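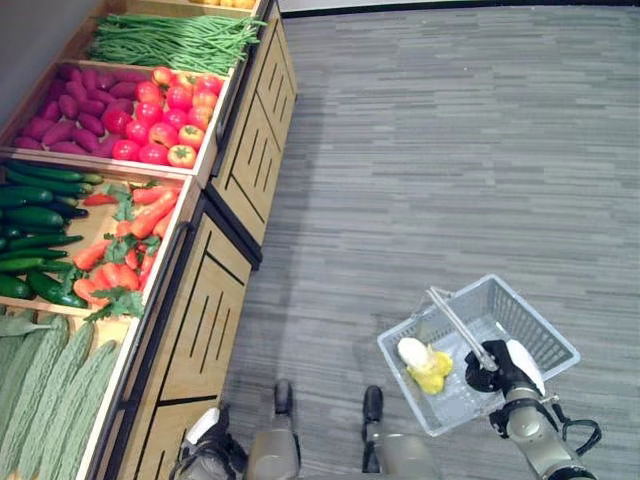

Basket in the right gripper, carrots and bitter melons to the left.

I promised a post on how I look after the shopping robot, and Thursday was a maintenance day, so you get the whole routine while it's fresh in my head!

First job is always the gripper. I wipe the finger pads with a damp lint-free cloth and then run 60 open-close cycles with nothing in them, listening for the little tick that means a screw is backing out. The basket handle is thin, so any play in the fingers shows up right away as a wobble at the far end of the basket. I used to torque everything down hard. Treasa Geraghty talked me out of that – she stripped two inserts on her own unit at Zerkcombe and now she goes a quarter turn past snug and stops. So do I.

Next is the cable at the elbow. I love this part, which probably says something about me. The loop needs enough slack for a full reach across the bins, but too much and it snags on the edge of the display. I reach the arm out by hand with the power off, mark the cable with tape, and move the clip until the loop sits right at both ends of the travel. It took me nearly 2,000 picks to find out the old clip position was wearing a flat spot in the jacket. New cable, new clip, all good.

Then the camera check. I run the Vondus calibration with the head tilted down at the bins, the angle it really works at, and compare the result with the last one. The counter read 3,744 hours when I saved this one, and the offset had barely moved since May. So pleased with that.

Feet last. Carpet fuzz gets into everything, so I go over the soles with a stiff brush and check the ankle bolts while I'm down there.

Next week I'm swapping the wrist bearing, and Erdős (the cat) is not invited.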